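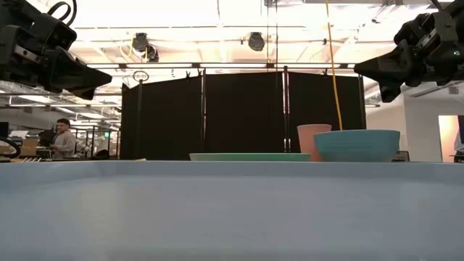
SPEAKER NOTES - "Waiting Is a Behaviour: scheduling two arms that share a table"
Praditz user meeting, Stitthorpe. Slot is 50 minutes including questions. Aim to stop at 40. You have never stopped at 40.

Slide 1 - Title
Say hello. Thank Suha Saliba for the invitation and for moving the talk away from lunch.
Who I am: I look after the planning and execution layer at Khoury. If an arm goes somewhere daft, it comes to me. If it goes somewhere clever, it goes to the learning people.
Ask who in the room runs two arms off one computer. Then ask who does it happily. Pause for the hands to go down.

Slide 2 - The job
Clear a table. A plate, a cup, a bowl, two arms, one gripper each. Put them where they belong.
A child of four can do this, and will tell you so if you bring one to the lab on an open day.
Everything in the talk is about software. The arms are fine. I have blamed the arms many times and have had to apologise to them on most occasions.

Slide 3 - First version
One planner, both arms, every joint at once. Lovely on paper. The search space is enormous and the planner spent its time exploring parts of it that no decent person would visit.
Median planning time was fine. The tail was dreadful. Show the histogram and let them look at the right-hand end.
Don't apologise for the colours. Shadi picked them.

Slide 4 - Second version
Plan each arm alone and treat the other one as a moving obstacle. Much faster. Also very polite, in the way two people in a corridor are polite.
CLICK for the trace. Left yields to right, right yields to left, both replan, both yield. We logged 432 replans in one run before the watchdog gave up. Both arms stayed perfectly safe throughout and no crockery was moved.
(If they laugh, wait. If they don't, move on quickly.)

Slide 5 - What was wrong
The planner had no notion of waiting. An arm that wasn't moving was, as far as our code cared, an arm that had failed. So every pause set off a retry, and the retry made a new obstacle for the neighbour.
I wrote that code. It had a comment on it saying "should never happen".

Slide 6 - Hold is a state
Main slide, go slowly.
We made "hold" a proper state in the executor, with a way in, a way out and an owner. Hovering above the table with an open gripper is now something an arm can be doing on purpose.
To hold, an arm needs:
- a pose from the approved list
- a named thing it is waiting for
- a time limit
- somewhere to go when the limit runs out
The last one was added after a morning we don't talk about at Cedport. Mention it only if someone from Cedport is in the room.

Slide 7 - Booking the table
We cut the space over the table into 16 blocks. An arm books blocks before it moves and gives them back as it leaves them. Same idea as booking a meeting room, except that the arms do leave when their time is up.
Booking order is fixed, lowest block first, for both arms. That is the oldest trick in the textbook and it got rid of the corridor dance in an afternoon. Admit that we tried three newer tricks first.
Someone will ask why the grid is so coarse. Finer grids gave us more messages and hardly any more overlap between the arms. The plot is in the backup slides.

Slide 8 - Perception gets a vote
Crockery is rude to cameras. A plate seen from table height is a line. A bowl standing in front of a cup turns the pair into one object with a very odd shape, and the pose estimator will give you that object's position with great confidence.
What we changed: the pose estimator has to hand over a spread as well as a pose. If the spread is too wide, the grasp planner isn't called at all. The arm holds and asks for a second view.
Before that, we were planning beautiful grasps on things that did not exist.
Shadi Akl did this part. Point at Shadi. Shadi will hate it.

Slide 9 - Who goes first
Short slide. The order comes from occlusion: whatever is in front gets picked first, and the estimate for whatever was behind it is thrown away and made again. Yes, thrown away. Keeping the old estimate "as a prior" cost me most of July.
The plate comes last whenever we have the choice. A grasp on a rim needs the most room for the wrist and by then there is most room to be had.

Slide 10 - Tooling
People photograph this slide, so leave it up.
- One timeline for both arms, drawn one over the other, bookings in the background
- Every hold shown with its reason as plain text
- Replay from the log without any hardware attached
- A button that says "why is it not moving"
The button was a joke. It is the most used thing we have ever built. It prints the hold reason and the booking it's stuck on, and has put an end to a whole class of messages sent to me after hours.

Slide 11 - What still doesn't work
Be plain about this.
Handing an object from one arm to the other breaks the booking rule, as both arms need the same block. We have a special case. The special case has 8 flags. I can explain six of them.
Time limits are set by hand. They are all wrong, some more than others.
Cables aren't in the collision model. We leave a margin and hope, and the margin has a grown-up name in the config file.

Slide 12 - Questions
Likely ones:
"Why not learn the coordination?" - We might. I'd still want the hold reasons printed out.
"Does it scale to three arms?" - The booking does. I've not tried it and neither has my budget.
"Is it faster than one arm?" - On three items, barely. On a full table, yes. Go to backup slide B4 and don't linger on the left side of the chart.
"Is the code available?" - The timeline viewer is. The executor will be once I've taken out some of the comments.

Bring own adaptor. The one at the lectern is for show.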